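Best way to fold a thin hooded jacket so the hood doesn't end up a lump?

Posted in Laundry and Linen by Noemí Escobedo

I've got three of these light nylon-type jackets in the house and every one of them slithers off the shelf the minute I turn my back. I can do shirts and I can do towels, but the hood beats me each time. Do you start with it face down, and does the hood go in first or last?

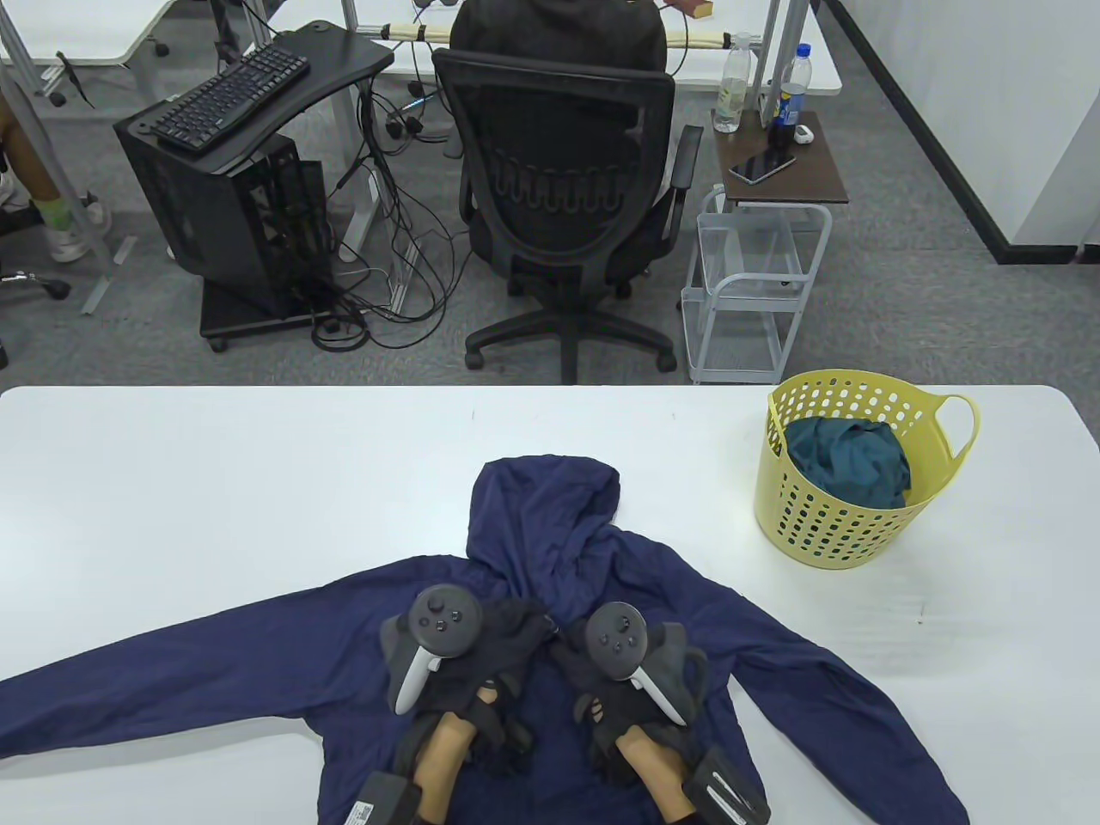

Tonantzin Montes
Face down every time, Noemí, and hood last! I did mine the other way for years and always finished up with a fat bit in the middle. Lay it out on a table with the back facing you and smooth across the shoulders with your palms (don't fuss over every little crease, that fabric will never lie like cotton). Do up the zip first if it has one. Then bring one side in to the middle with the sleeve folded straight down along it, and do the same with the other side, so you've got a long strip. Fold the bottom up in thirds until you get to the collar, then pull the hood down over the whole bundle and tuck the end in. It holds itself shut — no rubber bands, nothing — and it'll stand up in a drawer or a basket quite happily. My Mutden shelves are only 60 cm wide and I get the whole family's jackets on one of them, in every colour you can think of.

Ronell
just hang them

Bestalley
I do it much as Tonantzin does, only I roll from the hem instead of folding. It comes out a bit rounder, which is lovely for a suitcase but not so good on a shelf. If yours are slippery, press the air out as you go or the roll springs open again. And leave any drawcord outside the hood so you're not hunting for it in the rain!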